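Automação, Manutenção, Registo de falhas

Pesquisar neste blogue Pesquisar

Almofadas gastas e uma falha que o registo não mostra

Ao fim de 389 ciclos com o copo de inox e o cesto de rede, a pinça esquerda começou a falhar a preensão. O sintoma era pouco claro: os dedos fechavam até ao valor pedido, o controlador dava a ação como concluída e o copo rodava sobre si próprio antes de subir. Em 7 casos caiu no tampo. Nenhum gerou alarme.

A primeira suspeita foi o cabo. Já tínhamos tido um contacto intermitente em Skerkstead, com a mesma eletrónica Stidiron, e perdi uma manhã a trocar conectores que estavam bons. A segunda foi a calibração do zero. Refiz o procedimento duas vezes, com a folga medida à lâmina, e o desvio ficou dentro da tolerância.

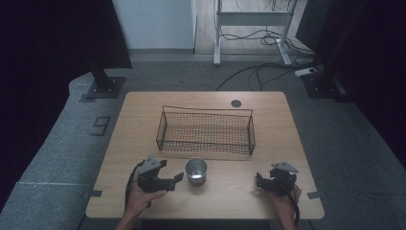 Só depois fui ver os dedos com atenção. O bordo superior das almofadas perde material aos poucos e o perfil de contacto deixa de ser uma face plana. Num objeto de arestas vivas ainda há onde segurar. Num cilindro polido, a área útil já é pequena à partida e qualquer irregularidade desloca o ponto de aperto. A força lida no motor continua a parecer normal — o sensor mede corrente, não mede aderência.

O nosso plano de manutenção previa inspeção visual a cada 200 horas. O intervalo foi herdado do projeto Zokanholm, onde as peças eram de cartão, e ninguém o reviu quando passámos para metal. Erro meu, em parte: assinei a transferência do plano em outubro sem comparar os materiais.

Alterações feitas até agora:

- inspeção dos dedos no início de cada turno, com registo do estado do bordo;
- substituição aos pares, nunca um dedo só;
- paragem obrigatória à segunda queda na mesma sessão, mesmo sem alarme.

Falta decidir o material das próximas almofadas. As amostras da Boonyarit são mais duras e devem resistir melhor à abrasão, mas receio perder atrito no inox.
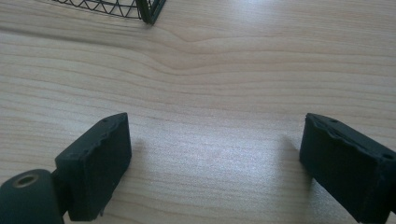 Nantana Thepsuriya comentou que a dureza lhe parece secundária e que começaria por arredondar o bordo, onde a tensão se concentra quando a pinça fecha ligeiramente desalinhada. Sugeriu também comparar a posição final dos dedos com o diâmetro nominal do copo: se fecharem mais do que o esperado, há material a menos.

A comparação é simples de acrescentar ao registo e vou fazê-la primeiro. O raio no bordo obriga a refazer o molde e fica para a próxima encomenda.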